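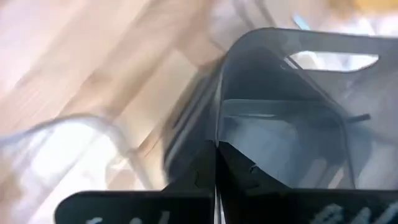

Stella Kaijage
2024-09-19

Back from the Zastari open day, so as promised! They had the arm shifting plastic tubs on a wooden surface and you could stand right by it. It takes hold of the thin edge of the grey see-through one with two black fingers, which I'd have bet money against. I watched for some 14 minutes and my tea went cold.

wanyama_fan
Was it doing it by itself or was someone driving? Makes a big difference.

Stella Kaijage
Driven while I was there. The lad from Nondura had the controls and let visitors have a go. I managed 2 tubs (queue was massive).

Stavros Tsoukalas
Then I don't see the fuss, sorry. I was there in July and it was the same demo. My nephew could do that with a litter picker.

wanyama_fan
Bit harsh Stavros. Clear plastic is a pain for cameras, we've had no end of bother with it at work.

Stavros Tsoukalas
Fine, but show me it running alone and I'll clap.

Stella Kaijage
They said that's planned for the next one. Parking's at the Flestitz end by the way, and the 37 bus stops outside.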